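PRESS RELEASE
For immediate use, 29 July 2022

Duggan workbench goes on sale to schools, repair shops and small makers

Bakinon has today put its new Duggan workbench on general sale. Orders open now, first deliveries to follow once the June pre-orders are cleared. Price 2,590 including top, frame and fixings. VAT and carriage extra.

The Duggan is a bench for people who work sitting down, close up, with both hands. Assembly, repair, wiring, that kind of job. Broad top, nearly square, so parts can go in front of you and not in a long line off to one side. Pale wood-grain finish. Small dark screws are easy to find on it, which was the main thing testers asked for. Corners are slightly rounded. A small round grommet hole in the top takes a cable down and out of the way.

The first batch of 500 was built at our Staltel works. Most of it is already spoken for, a second batch is booked in.

Zewditu Gudeta, who led the design at Bakinon, said: "We had a bench in the workshop that everyone fought over, and it was the ugly one. Right height, pale top, room for your elbows. So we started from that. People kept telling us they lose parts on dark tops and I do too, I've spent whole afternoons on my knees looking for one screw."

"The other complaint was tops that creep. You lean on the front edge all day and by the end of the week it has shifted. We went through 7 fixings before we settled on the clips, and I'm happy with were we ended up."

The clips are small, grey, metal, and hold the panel to the frame near the front on both sides. They undo by hand tool from underneath. A worn or marked top can be swapped without taking the rest of the bench apart, and replacement tops will be stocked separately under the Dralura name. 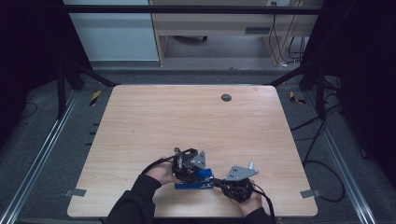

Hands-on work at the table: two black gripper units and a blue base block on the pale wood-grain top, with a small grey clip at each side.

Trial benches went out to six workshops before the design was signed off. Feedback was good on the whole. Two asked for a darker finish, which we are not doing for now. One wanted a drawer. Drawer is being looked at, no date yet, please don't ring the sales desk about it. Several users said they'd like a second grommet hole and this can be drilled to order, allow extra time.

Benches are delivered flat with the fixings bagged and labelled. Two people needed to lift the top. Assembly sheet is in the box and a larger print copy can be had on request. Schools and colleges ordering for a whole room should get in touch before placing the order so that delivery can be arranged in one go, we can not hold part orders at the works.

Spare clips are sold in packs of 6. Tops, clips and frame parts can all be ordered from the same sales desk.

Review benches are available to trade press on short loan. Please give a ground floor delivery address if at all possible and say who will be there to recieve it.

ENDS

Notes to editors

Bakinon makes benches and worktops for workshops, schools and repair businesses. Duggan and Dralura are Bakinon product names.

Interviews with Zewditu Gudeta can be arranged through the Bakinon press office, mornings best.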